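The Patient Work of Teaching a Robot Breakfast

By Gülizar Erdem

When I arrived at Gillska, Orla Mac Mathúna was in the middle of episode 438 and could not shake my hand. Both of her hands were holding the controls. She greeted me with her chin and went on moving the arm, very slowly, toward a slice of bread.

The company rents two floors in Drengate, above a shop that repairs sewing machines. Upstairs are the programmers. Downstairs is what everybody calls the kitchen, although nothing is cooked in it. In this room people show a robot how to do small household tasks, again and again, and every attempt is recorded so that a learning system can study it later.

One attempt is called an episode. It begins when the operator presses a pedal and finishes when she presses it again. Between the two there can be fifteen seconds or two minutes, and what is kept is the camera pictures together with the position of every joint. The system receives no rules about bread. It receives only episodes, and it must find out from them what a person would do next.

"People think that we program it," said Siobhán Flanagan, who leads the collection team. "I say to them, no, we are more like the parents. It copies also our bad habits."
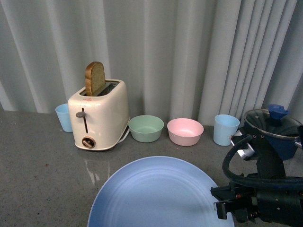

The bad habits were a real problem last August. At that time the team had 2205 episodes of the toast task, and they were proud of them. Then Yasuo Amano trained the first model and it did something strange. Before each grasp, the arm stopped in the air and waited. He looked through the recordings for two days before he understood. The operators were tired, and they had all begun to make a little pause there, to check their aim. The model had learned the pause very well.

They threw away many of these episodes and wrote new instructions. An operator now works for forty minutes and then must rest. Between episodes the dishes are moved, a little or a lot, and the bowls may change places. Amano wants more disorder than he gets. A person who believes she is placing a cup at random, he told me, will place it in the same four spots all morning. So a small program now tells them where each thing should go.

Mistakes are also kept, if the operator corrects them. I watched Mac Mathúna close the gripper on air, open it, go back and try one more time. I expected her to delete it, but she saved it with a note. A model that has seen only perfect work, Flanagan explained, does not know what to do when it misses.

Not all are sure that this method will go far enough. Maeve Fitzgerald, an engineer who came to Gillska from the warehouse company Hovard, spoke to me about it openly over tea. The present collection has 3087 episodes, she said, and it comes from one room. "Change the counter, and I don't know what will happen. I would like to have 7 kitchens before I promise something to a customer." A second kitchen is being built now, with different lamps and a lower counter.

I asked to try it myself. The controls are lighter than I expected, and my shoulders became stiff almost immediately. It took me three attempts to take hold of the bread — the third time I crushed it. Mac Mathúna brought another slice from the bag and asked, very politely, if she could have her chair back. She had sixty more episodes to do before lunch.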